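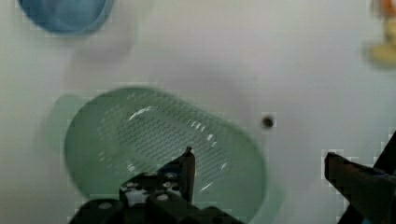
Household Poisons: Questions We Get Asked

Collen Poisons Information Service, public line

We answered 861 calls in November. A fair number of them began with "This is going to sound stupid." It usually didn't, or at least it sounded no worse than the one before it. The answers below cover the things people ring about most. They are general information and are no substitute for ringing.

If someone has collapsed, is having a seizure, is having trouble breathing or can't be woken, call an ambulance and read this later.

When should I ring you?

As soon as you think somebody has swallowed, inhaled, splashed or sat in something they shouldn't have. You don't need to wait for symptoms. Some of the nastier products give you a pleasant few hours first, and we'd much prefer to hear from you during those.

Do I need to know exactly what it was?

It helps enormously. Bring the container to the phone. Read us the product name, the ingredients if they're listed, and the strength. "The blue one" describes most of the cleaning aisle. If you really can't tell, ring anyway and we'll work from the smell, the room it was kept in and your best guess.

Should I make them vomit?

No. Not with salt water, not with mustard, not with a finger, and not with whatever your grandfather swore by. Anything corrosive burns on the way down and will burn again on the way up, and oily products can end up in the lungs. Salt water deserves its own mention: enough of it is a poisoning too, and then you have two problems and a bad taste.

What about milk?

Milk has had very good publicity over the years. It isn't an antidote. For some swallowed products we'll suggest a small sip of water or milk to rinse things down, and for others we'll ask you to give nothing at all. Check with us before you pour.

My toddler bit a dishwasher tablet. What now?

Take out any bits you can see, wipe the mouth with a wet cloth, rinse the hands and face, and ring us. Dishwasher products tend to be harsher than the liquid you use at the sink. Watch for drooling, a hoarse voice, swelling around the lips or refusing to swallow. Any of those means going to hospital.
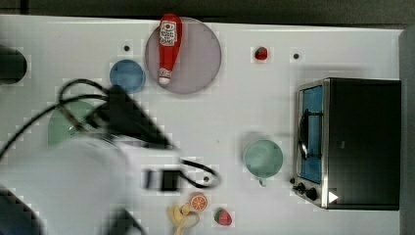

How long should I rinse an eye that's been splashed with cleaner?

Fifteen minutes at minimum, under a gentle stream of lukewarm tap water, with the lids held open and contact lenses taken out if they'll come easily. Start rinsing first and get someone else to ring. Fifteen minutes is far longer than it feels, particularly if the eye belongs to a four-year-old, so use a clock. Oven cleaner, drain cleaner and anything containing lime or cement needs longer and needs a doctor.

I mixed bleach with something. Am I in trouble?

Possibly. Bleach and anything acidic, including vinegar and a good many toilet cleaners, gives off chlorine gas. Bleach and ammonia gives off chloramines, which are no improvement. Leave the room, open a window on your way past if you can do it without hanging about, and shut the door behind you. Don't go back in to finish the grout. If you're coughing, wheezing or your chest feels tight once you're in fresh air, ring us, and if it's getting worse call an ambulance.

While we're here: vinegar and bicarb together make a very exciting fizz and then some slightly salty water. It's harmless in an open sink. It also doesn't clean much, but that's a matter for your own conscience.

Are "natural" products safe to swallow?

Eucalyptus oil is natural. So is deadly nightshade. Essential oils are a regular source of serious calls, as small amounts can make a child very drowsy very fast, and the bottles are small, pretty and often left open beside the diffuser. Treat them as you would medicine and lock them up.

Is there anything that sounds terrible but mostly isn't?

Quite a lot. We hear about silica gel sachets, which say DO NOT EAT in such alarming capitals that people assume the worst. The ordinary sort is mainly a choking hazard. Crayons, pencil "lead" (it's graphite), a lick of hand soap and a nibble of candle also rarely amount to much. The cat's dinner is nutritionally questionable and otherwise fine.
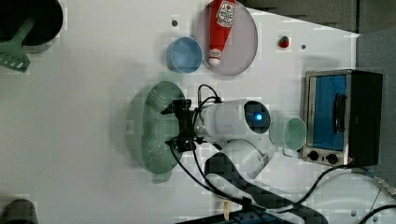 We still want you to ring about these if you're unsure of the amount or the product, or if the person seems unwell. There's no prize for being stoic, and the person on the line has very likely taken the same call before lunch.

Button batteries?

Go straight to emergency, even if you only suspect it and even if the child looks perfectly cheerful. A button battery stuck in the throat can cause severe burns within two hours. Ring us on the way for advice. Remote controls, kitchen scales, musical birthday cards and bathroom scales are where they come from. The musical birthday card has no friends in this office.

What about plants and mushrooms?

With plants, take a clear photo of a leaf, a flower and any berries, and bring a cutting if we send you in. Oleander, angel's trumpet and foxglove are the garden ones that worry us. With wild mushrooms, ring us whether or not there are symptoms. The worst kinds do nothing at all for six hours or more, and we can't identify a mushroom over the phone from "sort of brownish". Phone apps can't be relied on for it either.

I took my tablets twice by mistake. Is that a poisoning?

It's one of the commonest calls we get from adults. Often the advice is to skip the next one and carry on, but with heart medicines, blood thinners, diabetes tablets, lithium and opioids it can be quite serious. Have the packet in your hand and tell us what else you take. Don't skip or halve anything until you've spoken to someone. A weekly pill organiser costs very little and is less embarrassing than you think.

And paracetamol?

Ring us straight away for any amount above what's on the packet, including doses that crept up over a few days because of a toothache. People feel well at first and the liver damage shows up later. Treatment works best early.

If you or someone else took too much on purpose, you can tell us. We'll help in exactly the same way, and so will the ambulance crew.

How should I store things?

High, locked and in the original container. That last one matters more than it gets credit for. We still hear from people who've decanted weedkiller into a soft drink bottle and put it in the shed fridge, next to the soft drink.

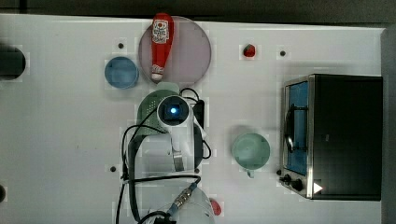 Child-resistant caps are resistant, in the sense that they slow a child down. They were never meant to stop one who has an afternoon free and a sibling to hold the bottle. Put the cap back on until it clicks, then put the bottle away while you're still thinking about it. Handbags on the floor are a favourite hunting ground, especially visiting grandparents' handbags.

Does the service cover pets?

We're set up for people. For animals, ring your vet or the after-hours clinic at Taipe. We do get calls where the dog and the child have shared something, and in those we'll look after our half.

Will I get in trouble for ringing?

No. We ask for an age, a weight, a time and a product. We'd like a first name so we don't have to call you "caller". Most people who ring are able to stay home with some instructions and a number to ring back.

Can I get printed copies of this?

Write to Ada Zuccaro, public education, Room 22, Collen. Fridge magnets come in packs of 6 and the wall chart is free to schools and childcare centres. The old chart with the skull on it has been withdrawn, as several children told us they liked the pirate.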